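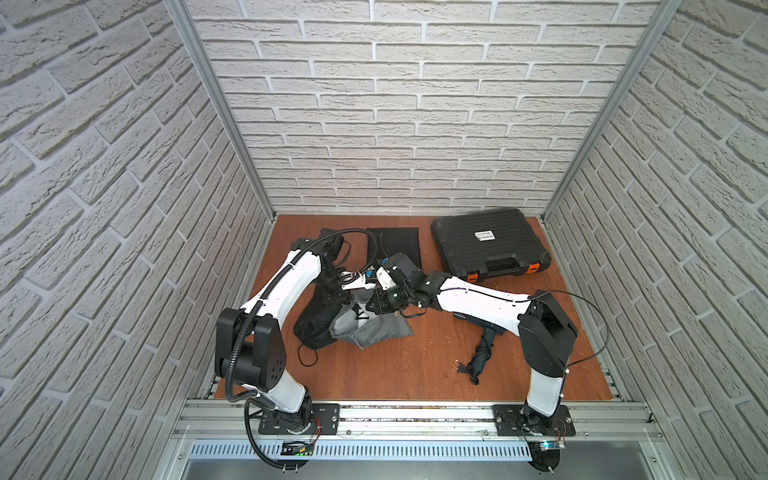 Photo: Rirnby bench log, fixed camera

Mar 4, 2026

Started the second half of the bag trials this morning. The question is the same one I have had since June: does it help to mix failed grasps into the training set, or are we better off throwing them out? The first model was trained on 400 clean demonstrations. The second had 500, the extra ones all being attempts where one arm lost the cloth and had to go back for it.

Both arms work on the black drawstring bag together, with the grey cloth beside it. I left the hard case and the power tool on the table for every run, as the protocol says. Kohlhase wants clutter in all the tests now.

We are at 187 scored runs. The model with the recoveries in it is ahead, mostly on the bag opening. When the clean model misses the edge it tends to close on air and carry on as if it had the fabric. The other one goes back. It is slower, and on a few runs it went back when it had no need to, so I have started marking those separately.

I am less sure about the cord. Thin and black against the wood ought to be easy to see, but both models do badly with it and I can't say yet whether that is vision or grip. The wrist camera footage might settle it - I haven't looked at it properly.

Changed the scoring sheet after lunch. A run now gets 2 marks, one for the bag and one for the cloth, where before it was a single pass or fail. That means rescoring everything from last week, which I am not looking forward to.

Rinovex sent the new finger pads. I have put them in the drawer until this set is done.

Tomorrow: rescore, then the cord runs with the lights turned down.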